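Can a machine put the shopping away yet?

I love this question, and I get asked it more than anything else on the Kirkent tips page. Short version: nearly, for some of it! Tins and boxes are the easy end. Soft fruit is where it gets interesting, as a ripe avocado and a tomato want quite different grips and both bruise if you pinch.

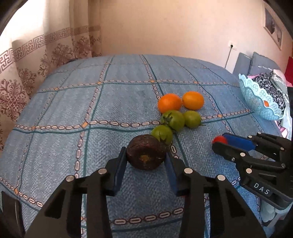 An avocado in one gripper and a small red tomato in the other, with green tomatoes waiting their turn.

If you fancy trying a gripper on your own groceries, a few tips:

Start on something soft. A folded blanket or a made bed forgives a drop — a worktop doesn't.

Hold round things at the widest part, with one pad on each side, and close slowly. Stop as soon as the fruit stays put.

Leave finger room between pieces. Clusters are hard, even for the clever ones.

Keep the pads clean. A damp cloth does it.

My own record is 55 pieces without a bruise, and it took more than 3 hours (I was delighted, my tea was cold). By hand it's a few minutes' work. So no, don't clear out the fruit bowl for a robot just yet, but have a go if you get the chance — it's marvellous fun.

Marcelino Evangelista, August 2023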